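Skendside
Home | Snack notes | Tabletop lists | Data | About | Contact

# Skendside Table Tidy List

Hi, I'm Nawal Hajji and this is the README for my table tidy list. It's a plain spreadsheet of small tabletop setups (what was on the table, what was in a bin or a tray, what was on the cloths) plus a folder of pictures. I started it because I write about snack packaging and kept losing track of which packets had been where, and then it grew into a list of pretty much everything that ends up on a table: packets, folded cloths, fake flowers, crumbs. Lots of crumbs!

## What's in it

There are 3,230 rows right now, spread over 158 table setups. Each setup gets its own short ID and each row is one thing. So a bin is a row, every packet in the bin is a row, a vase with its flowers is one row (I went back and forth on this for most of April, and I'm done arguing with myself).

The columns:

- `setup` - the ID of the table
- `thing` - a plain name, like "packet" or "cloth"
- `color` - one or two words, whatever I'd say out loud
- `sits_in` - bin, tray, vase, or just "table"
- `state` - folded, flat, crumpled, upright, leaning
- `words` - any printing I can read for sure
- `unsure` - yes or blank

Please don't skip the `unsure` column. I use it a lot. Plastic film wrinkles and shines, and half the time I can see that there is tiny print and still can't tell you one letter of it. If I can't read it, it doesn't go in `words`. I'd much prefer an empty cell to a guess.

## Packets and bins

Packets are my favorite part, so they get the most detail. The trouble is that one packet can look like three different products depending on which side is up. The back panel with the code and the small print is usually paler than the rest, and if that's all that shows I still put down the main color of the wrapper. When packets overlap I only write what's showing, even if I'm pretty sure what the hidden ones are.

I use "bin" for anything with real walls and "tray" for anything that looks shallow from where I'm sitting, and yes, the same container can get both words in two different setups. I tried to fix this once with a tool called Plarkuvel that was supposed to merge similar names, and it merged "tray" with "tan" so I put everything back by hand.

The green packets and their yellow container, close up and with the rest of the table:

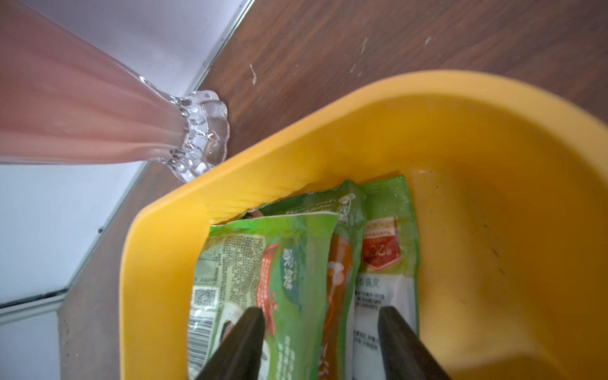
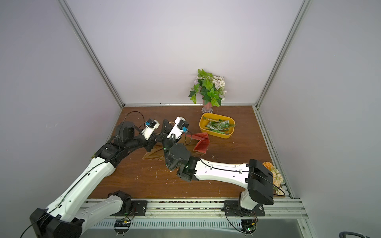

## Cloths

Cloths only have two states, folded and flat. I had "bunched" for a while, and "half folded", and "sort of folded", and I ended up with 37 rows that I couldn't explain a week later. Those have all been redone. If a cloth has a crease but lies open, it's flat. If one part is on top of another part on purpose, it's folded. If I can't tell whether it was on purpose - folded, and a yes in `unsure`.

I don't record fabric. I can't tell cotton from microfiber by looking and I don't believe people who say they can.

## Flowers and other pretty things

Fake flowers count as things. They get a color and a place, same as the packets. I don't try to name the kind unless it's really obvious (ivy is fine, roses are usually fine, small white ones are just "small white").

Crumbs get one row per setup, no matter how many there are. Almost 700 rows needed fixing when I settled on that, which was a very long weekend with a lot of tea.

## How I'd use it

Sort by `setup` first, then by `sits_in`, and you'll get something that reads like a tidy little inventory. If you want to practice sorting a table into "put away", "throw out" and "leave alone", add your own column at the end. I left that out because my idea of what gets left alone is pretty generous.

The sheet opens fine in Lenz and in Balumen. In Balumen the `words` column sometimes shows Chinese characters as empty boxes, so change the font before you write to me about it!

## Changes

Mon 22 August - redid the cloth states, merged crumbs, fixed two setups that had the same ID.

Comments

**packratpaula:** Thank you for the crumbs row. I was counting each one in my own list and losing my mind.

**t_hollow:** Is a lid its own thing or part of the bin?

**Nawal Hajji:** Own thing if it's off, part of the bin if it's on. I should add that up top.

**greenwrapper:** The font change worked for me, thanks. Any chance of a column for size?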